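Small Items on a Shared Desk: Storage Project Report
12/29/18

1. Background

Our brief was to choose an ordinary storage problem and work on it for one term. We picked the shared study table on our floor. Pens, clips, lids and loose change get left on it, and people push them aside when they need the space. We wanted to know whether an open basket would be used if it stood on the table all the time.

The budget was small. We compared a fabric tray from Marnico, a lidded box from Vilo and an open wire mesh basket. The box was dropped early on as we thought people would not bother with the lid. The tray sagged when it was picked up with anything heavy in it. We went on with the mesh basket.

2. Setting up

The basket was placed towards the back of the table so that the front stayed clear for writing. We tried it with a metal cup as a second container, for things that are better kept upright.
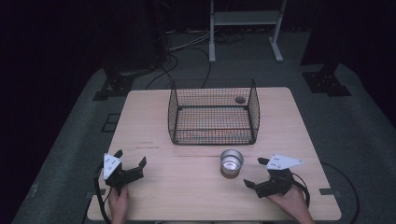
We kept to this layout for seven weeks, starting in May. Anyone using the table could move the containers, and we put them back at the end of each day. A notice on the door explained the project and asked people to leave small items in the basket or the cup.

3. What we found

The basket was used more than the cup. Users told us they liked being able to see what was in it without picking it up. Two people said that thin things such as needles and pins would go through the mesh, and we agree that it needs a liner for those. The cup was often borrowed for other purposes and had to be fetched back.

We also looked at the table itself. The pale wood shows every mark, and we had not thought about this when we planned the project. Felt pads under both containers would have been sensible from the start. We did not record the state of the surface beforehand, so we cannot say which marks are old and which are new.
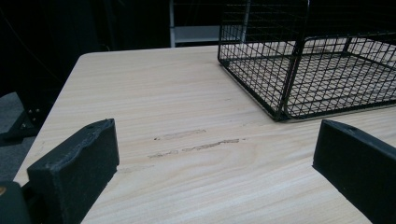

Fig. 2. Dark scuff marks on the tabletop, with the mesh basket behind.

4. Changes for next term

We would fit pads and a card liner, and photograph the bare table on the first day. We would also like to try a heavier cup with a wide base. Dekker sells one within our budget, but it was out of stock when we ordered.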